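Blue pegs, white board

26 Jul 2023

I have been promising a post on the pegboard for ages, and Nesrin Kahraman has now asked me three separate times when it's coming, so tonight I made a pot of tea, shut the door and sat down to write it. If you only come here for the garden posts, I'm sorry, the beans will be back next time!

So. For anyone new, I like making small things that fit into other small things. It started with a shape sorter for my niece (too easy, she was over it in a weekend) and then a latch board, and then I got it into my head that I wanted one big white board with a bunch of little stations on it, each one asking your fingers to do something slightly different. Pegs that go in holes. Plates that sit in a spot made for them. A knob. That kind of thing. I gave the whole project the name Hilard, after the street I grew up on, and it stuck, even though Gönül Aydoğan says it sounds like a brand of cough drop.

The first one I made in April was terrible. I used an old offcut for the base and painted it a sort of oatmeal color, and then made all the pieces tan and gray because I thought it would look grown up. Well, it looked like a plate of crackers. You couldn't tell what was a piece and what was the base, and when I took it over to Gobnait Flanagan's house her dad spent a good five minutes trying to pull off a bit that was glued down. I felt awful. He was very nice about it.

So the second version went blue and white and that's where I've stayed. White for the board and for most of what's fixed to it, blue mostly for what you pick up. I went through a few blues before I was happy. One was so pale it vanished under my kitchen light, and one was nearly navy and made the pegs look like little pen caps. The one I ended up with is a plain cheerful blue, and I bought more of it than I will ever need.

I'm also now a person with opinions about tables. A white board on a pale table is a pain, your eye keeps sliding off the edge. Put it on something dark and you see where everything is right away, and if a peg rolls off (they do roll off) you've got a chance of spotting it. Same with whatever is behind it. A plain black curtain makes a huge difference, especially if the alternative is my bookcase.
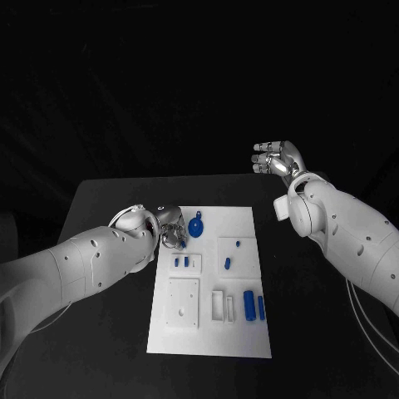

The pegs took me the longest, which is silly when you consider that a peg is a stick. My first batch was too long, and long pegs wobble when you're trying to line them up. Then I went too short and there was nothing to hold. Constanza Ledesma, who has been sewing for longer than I've been alive and has very definite views about anything you hold between finger and thumb, sat at my table and sorted the whole pile into yes and no without saying a word. I kept the yes pile. I think I threw away 17 from the no pile and the rest are in a jar, because I can't help myself.

Then there's how tight to make the holes. I wanted a fit where the peg goes in with a bit of care and stays standing when you let go. Too loose and it leans over like it's had a long day, too tight and people start pushing, and once somebody pushes, the whole board goes skating across the table. I sanded, tested, sanded again, and then of course it got humid and everything felt different. If you're making your own, please do a scrap piece first with a few hole sizes in a row and try them all. I skipped that step on the first board and paid for it with an entire evening of sanding while a perfectly good movie played to no one.

I should talk about spacing too, which I got wrong twice. When I was drawing it all out on paper I had everything packed in close together and it looked so neat! But paper doesn't have hands. The minute you reach for one thing, your knuckles are over the thing next to it, and if that thing is a peg standing up on its own you're going to bump it. So I spread things out, and I turned a couple of the plates a little so you come at them from a different side. Some of the pegs stand alone and some sit next to each other in pairs, and the pairs are definitely harder. People go in so confidently for the second peg and then slow right down.
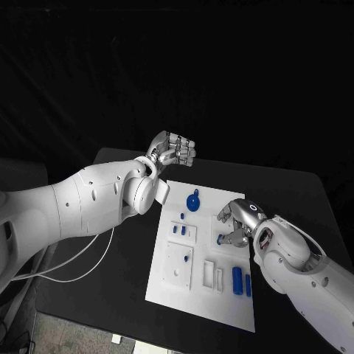 A blue peg just above its square plate, with the round blue knob over by the top of the board.

I love that knob more than is reasonable. Everybody goes to it first, kids and adults both. Nazmiye Duman came by for coffee and talked to me for half an hour with one hand on it the entire time, and I don't think she knew she was doing it. I'd nearly left it off because the board was getting busy, and now if I had to keep only one thing it would be the knob, and then the pegs, and I'd let the rest go.

A few people asked what it costs to make one. I kept my receipts in an envelope and then lost the envelope, so I can't give you a proper number. The paint was the big one. I get my wood in a bundle of short ends from a little place called Adwood, and they've been really good about letting me dig through the bin for flat pieces. Flat matters so much more than pretty, you're painting it anyway. For glue I just use whatever is in the drawer.

Storage is still a mess. The board lives behind the sofa and the loose bits are in a cookie tin, and every time I take it out I have to tip the tin onto a tray and hunt for the short pegs at the bottom. I want to make a shallow box with a lid, or maybe a cloth bag with a drawstring if Constanza takes pity on me.

Next up I want to try a smaller version, about as big as a dinner plate, with maybe a plate and a few pegs and (obviously) a knob. Gobnait has asked for one for her dad, who has apparently forgiven me for the cracker board. I've got the base cut and one coat of white on it already, and it's drying on top of the fridge as I type this. If anybody has a good trick for painting tiny pegs without getting fingerprints all over them, please leave it in the comments!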